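Keeping a small kitchen in order when you cook every day

Our kitchen is small and two people cook in it, so I had to learn some order. I write down what works for us. Perhaps part of it is useful in your home also.

Dry goods

Flour, rice and lentils go in jars with a wide mouth, wide enough for a measuring cup. I put a strip of paper tape on each jar and write the date of opening. New rice never goes on top of old rice. First empty the jar, wash it, and leave it open overnight so it dries completely, otherwise the rice takes a smell.

If you find small moths, throw out the open packets, vacuum the corners of the shelf and wipe with vinegar. Look also under the shelf paper. In November we had them for the second time and they were living in a bag of walnuts that I had forgotten – now nuts stay in the freezer.

Cutting boards

Wash both sides, even when you used only one. A board that is wet on one side will bend. Stand it on its edge to dry. For onion smell I rub coarse salt with half a lemon, wait a few minutes and rinse with cold water. My neighbour Berkay Yurt uses baking soda for the same job and he is also satisfied.

To stop a board from sliding, put a damp cloth under it. Fold it once only, a thick cloth makes the board rock.

The drain

Do not pour frying oil in the sink. I let it cool, pour it in an old jar and close the lid, and the full jar goes to the collection point. Once every two weeks I clean the strainer with an old toothbrush and pour a kettle of hot tap water after it. Boiling water is not good for plastic pipes.

Trays

A flat tray with a rim is the thing I use most and I paid very little for it. Oil bottle, salt and vinegar can live together on one tray, and when you want to wipe the worktop you lift everything in one movement. It catches the drops under the bottles as well. Measure the place before you buy, and remember that the rim takes some space from the inside. My first tray was 2 cm too long for the shelf and I had to give it away.

Wash the tray with a soft sponge. On a dark one every scratch and every grain of flour shows, so I dry it with a cloth and do not leave it to dry by itself. In the corners a cotton bud helps.

Tea towels

Wash them at 60 degrees, separate from clothes, and without softener – with softener they stop taking water. Xolani Zwane wrote to me after the last page that he boils his in a big pot with a spoon of soda. I tried it and the old turmeric stain became lighter, but it did not go away.
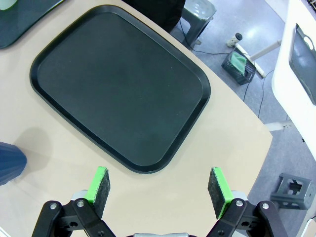
Black tray with a raised rim and rounded corners, empty.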